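Brown staining under the glaze on a tureen from my aunt – clean it or leave it alone?
Posted in Ceramics and Glass
Beril Sönmez, 8 posts

Hello everyone, and thank you in advance for reading, because I do tend to go on. I was left a covered soup tureen last August and I'd love some advice before I do something I'll regret.
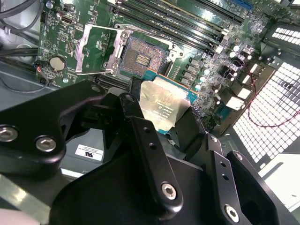
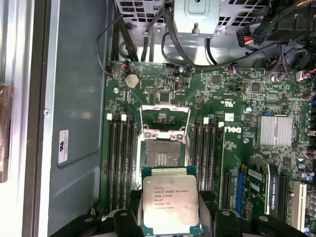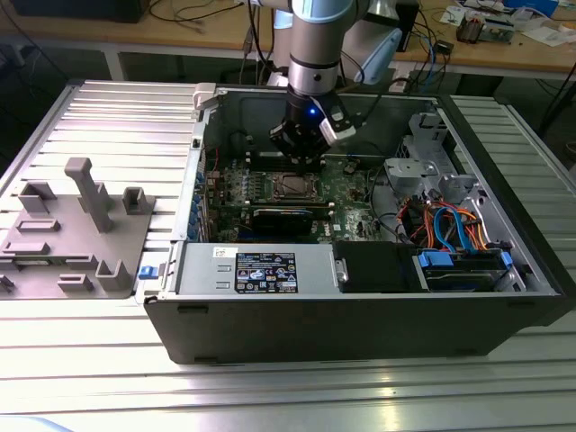
Inside the desktop computer, at the processor socket

The tureen is white earthenware with a blue printed border of leaves and some sort of trailing flower, and it has a lid with a knob shaped like an acorn. It's 29 cm across the handles. There is an impressed mark underneath that I read as LORNORA, with a small painted number next to it that is too worn to make out. My aunt bought it at the Kılıçarslan shop in Undton when she was newly married, and it sat on her sideboard full of string and birthday candles for as long as I knew her.

The trouble is the inside. The glaze has a fine network of lines all over the bottom, and there's a brown stain that has spread out under them in a big cloudy patch, almost to the rim on one side. The lid is perfectly clean. I've tried warm water and dish soap and it didn't budge at all. A neighbor told me to fill it with household bleach and leave it overnight. Would that hurt it? And does the stain knock much off the value? I'm not really planning to sell, but my cousin keeps asking what it's "worth" and I'd like to have something to tell him.

Oh, and one more thing – could I serve soup in it at Thanksgiving?

Perihan Kozan, 1,721 posts

Hi Beril, what a sweet thing to inherit, string and all! Please don't use the bleach. Chlorine bleach soaks in through those fine lines (we call it crazing) and gets down into the clay body, and you can't ever rinse it all back out. As it dries it forms crystals, and those can push the glaze off in little flakes. I ruined a very nice gravy boat that way years ago and I still feel bad when I see the saucer it used to sit on.

What I do now is use plain hydrogen peroxide, the 3 percent kind from the drugstore. First soak the tureen in clean lukewarm water for a whole day so the body is good and full. Then lay cotton pads or strips of white paper towel over the stain, wet them through with peroxide, and cover it all with plastic wrap so it stays damp. Change the pads every day or so. It's slow, and some stains take weeks, so put it somewhere you won't be tripping over it. When you've had enough, soak it in several changes of clean water and let it air dry for a good long time. I wouldn't try this if there's any gold on it, or any painting that sits on top of the glaze. Run a fingertip across the border – if it feels perfectly smooth, it's most likely printed underneath and should be fine.

Before any of that, look for old repairs. Tap the rim gently with a knuckle and listen. A clear ring is a good sign and a dull thud usually means a crack or some glue somewhere, and soaking can loosen old glue. Check where the handles join the body too, and that acorn knob, they get knocked off and stuck back on all the time.

As for soup, I'd say no. Old glazes may contain lead, and with crazing the broth will get into the clay and you'll be right back where you started. Set a stainless bowl down inside it if you want it on the table. I do that with mine and fill it with rolls.

I don't know the Lornora mark, I'm afraid. Could you do a pencil rubbing of it on thin paper? Impressed marks often come up much clearer that way.

Godel, 1,291 posts

Agree on the bleach. Staining does bring the price down, but a tureen that still has its own lid is always easier to sell than one without. Is there a ladle, or a notch in the lid for one? Makes a difference. Personally I'd leave the stain, it's on the inside and the lid covers it.

Beril Sönmez, 8 posts

Thank you both so much! There is a notch but no ladle, though I haven't been through the last of her kitchen boxes yet. It rings nicely when I tap it, and the border is smooth all the way around. I've bought the peroxide and it is soaking in the laundry room sink as I type. I'll do the rubbing once it's dry.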